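Ticket: two-tier dish rack wobbles and bowls slide off the top shelf
Product: Skovlow two-tier chrome rack
Opened by: Rozália Takács
Status: Solved (with one leftover question) 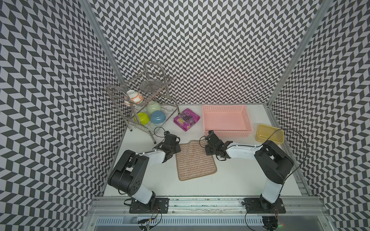

The rack with bowls on both shelves, purple packet and pink basket alongside

Rozália Takács wrote:

Hello all! I've had this rack since December and I'm very fond of it, but it has started doing two annoying things and I'd love some help before I give up and go back to a tea towel on the worktop.

First, it rocks. Press down on one corner of the top shelf and the opposite foot lifts a tiny bit, then clicks back down. It's a small click but I do the washing up at six in the morning and the rest of the house has opinions about it. Second, anything with a smooth rim creeps along the top shelf. I had the white bowl with the orange flowers up there, foot ring in the air, and by the time I'd rinsed the saucepans it had travelled far enough to lean on the arch. That bowl was my aunt's and I'd like it to stay in one piece.

The bottom shelf is fine. The green one, the blue one and the lime one all sit there upside down and behave themselves. The textured glass plate goes on the top and it creeps too, only slower.

What I've tried so far:

Turning the whole rack round so the other end faces the sink. No change, so I don't think it's the table.

Taking everything off and starting again with the heavy things first. A bit better for the bowls, same click.

Folding a bit of cardboard under the foot that lifts. Lovely for one evening, then it went to mush.

Lajos Vida (Skovlow support) replied:

Hi Rozália, thanks for the clear write-up. Could you tell me three things please: does it rock when it's empty, are all the dark caps still on the feet, and is the shelf clipped in at both ends? You'll need to lift the top shelf slightly at each end to check the last one. If it comes up easily, it isn't clipped.

Rozália Takács wrote:

Right, I've been under there with a torch. Empty — yes, still rocks. Caps are all on, but one of them was only half on. It came off in my hand when I touched it, and there was a crust of limescale packed up inside it (we have dreadful water). The top shelf is clipped at the back, and at the front it lifted straight up! So I suppose that's two things wrong at once.

I soaked the cap in a mug of vinegar for 30 minutes and scrubbed the inside with an old toothbrush. It goes on a lot further now. The shelf I can't get to clip, it springs out again as soon as I let go.

Ottó Bárány wrote:

Not support, just an owner. Mine did that with the shelf. If you tighten one end completely before you've hung the shelf at the other, the arch gets pulled slightly out of line and then the clip won't reach. Undo all the screws by a turn or so, drop the shelf on to both arches, press it down, THEN tighten, going from one side to the other like you would with a car wheel. Took me 12 minutes and most of that was looking for the little key.

For the sliding I put a strip of Kazmi shelf liner down, the knobbly sort with holes in. Cut it narrow so the water still drips through.

Rozália Takács wrote:

Ottó, you're a marvel. I did it just as you said and the shelf clipped at both ends with a proper snap. I have to own up that I'd done the back end up as tight as it would go when I first put it together, so that's me told.

The click has gone. I pressed every corner about a dozen times (my son came in to ask what I was doing) and nothing moved.

The shelf was ever so slightly tipped towards the arch the whole time, so that explains my wandering bowl. I've left the white bowl and the glass plate up there overnight without any liner, and this morning they were exactly where I'd put them. I may still get the liner for peace of mind — the glass plate is slippery at the best of times.

Charalambos Giannakopoulos wrote:

Jumping on this one as I have the same rack and the same click, but my caps are all clean and the shelf is clipped. Anything else to try?

Lajos Vida (Skovlow support) replied:

Hi Charalambos. Please set the rack down empty on a surface you know is flat (a glass hob works nicely, when it's cold) and see whether it still rocks. If it does, one of the legs may be bent and we'd swap that end piece for you. Open a fresh ticket with a picture of the foot that lifts and I'll pick it up.

Charalambos Giannakopoulos wrote:

Steady as a rock on the hob. So it's my worktop! Bother. Thanks anyway.

Lajos Vida (Skovlow support) replied:

Glad to hear the rack's all right at least. Rozália, I'm marking yours as solved. To sum up for anyone who finds this later: clean out the foot caps and push them fully home, loosen all the screws, seat the shelf on both arches, then tighten a little at a time on alternate sides. With hard water I'd have the caps off every couple of months.

Rozália Takács wrote:

Thank you both. One last question while I've got you. Can I buy spare caps? The one that came loose has a small split up the side from me forcing it, and I'd sooner have a couple in the drawer. Would the Drakano ones from the hardware shop fit, or do they need to be yours?

Lajos Vida (Skovlow support) replied:

I can't vouch for the Drakano ones, I haven't had any to measure. I'll put a set of ours in the post to you, no charge. Same address as on your order?

Rozália Takács wrote:

Yes please, same address!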